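Small cloth things: a talk with the owner of a sorting room in Wirkia

23 Mar 2018

The sorting room is behind the shop on Hagedorn Street, and the owner starts there before the front door is unlocked. She takes in soft goods that other second-hand shops don't want to handle: cloth bags, aprons, children's tops, pillowcases, scarves, anything with a strap or a tie on it.
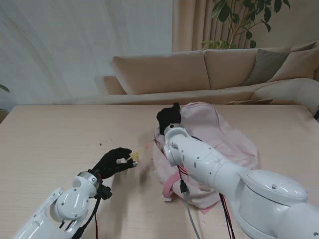

"People think the work is washing," she said. "Washing is the easy part. Most of my day is getting a thing flat so I can see what it is."

She opened the business with a friend who has since moved to Skekunska, and for the first while they sorted on the floor. The goods came in garbage bags and were tipped out onto a sheet. Her knees gave out before the lease did. She now does everything standing, at table height, and says she should have done it from the start.

I asked her what happens when something comes out of the bag in a ball.

"You find a hem. Any hem will do. If you pull at the middle you only make another ball. Once you've got a hem you follow it with your fingers until you come to a corner or a seam, and then you know which way up you are."

Straps are the other trouble. They wind around each other in the bag, and a long one will go through the neck of a top or the handle of something else. Her rule is that the strap comes out first and gets laid to one side before the body of the thing is touched. Shoulder bags are folded in thirds with the strap tucked inside. Aprons are done the same way, with the ties crossed over at the back.

"My mother folded aprons around a piece of cardboard. I tried that for a month. It looks lovely on the shelf and then a customer opens one and you never get it back the way it was."

Colour is sorted after shape. Whites and creams go in one tub, and everything pale goes in another, including the pinks, which she does not trust. She lost a load of pillowcases to one rose-coloured sash in her first October and still talks about it. Anything with a trim or strap darker than the rest is dabbed with a damp white rag before it is washed with other things. If colour comes off on the rag, it is done by hand in the sink.

She keeps the light things that turn up in with the fabric too – tags, clips, bits of film from packaging, the odd hair slide. They go in a jar until the end of the day. Some of it is rubbish and some of it turns out to belong to a bag that has already gone out to the shelf. Small thin pieces are the ones that get away from her. She picks them up between thumb and fingertip and puts them straight in the jar.

"I used to put them in my pocket. Then my pocket went through the wash."

The shop handled 3000 pieces last year. She knows the figure from the tag rolls, which she orders from Stulleck and writes the dates on. Each piece gets one tag, pinned through a seam so as not to leave a hole in the cloth. Nothing stays on the shelf longer than 31 days. After that it goes into the two-dollar basket by the door, and what is left in the basket gets cut up for rags.

We talked a bit about what sells. Plain bags go quickly, especially in summer when people are off to the beach. Soft cotton tops for children go if the neck hasn't stretched. Scarves hardly move at all, and she has stopped taking them unless they come in with something better. She would like more tea towels.

Did she ever get tired of folding?

"I get tired of folding when the phone rings. The folding on its own is all right. I put the radio on." She thought about it. "Fitted sheets I don't do. I'll say that plainly. They go in a pillowcase and the pillowcase goes on the shelf and people can sort it out at home."

She has 3 pieces of advice for anyone dropping off a bag. Do up the zips and buttons. Don't leave it outside overnight. Keep damp things out of it, even if they are only a little damp, as one wet cloth will make a whole bag smell by the next morning. She would also rather have a small bag every month than a very big one once a year, but she says she has given up asking.

Drop-offs are taken at the back door, off the lane. The bell doesn't work, so knock.

Recent items
Two ways to store spare blankets
New hours at the Hagedorn Street library
What to do with odd buttons
The Skekunska road market is back
Getting rose dye out of white cotton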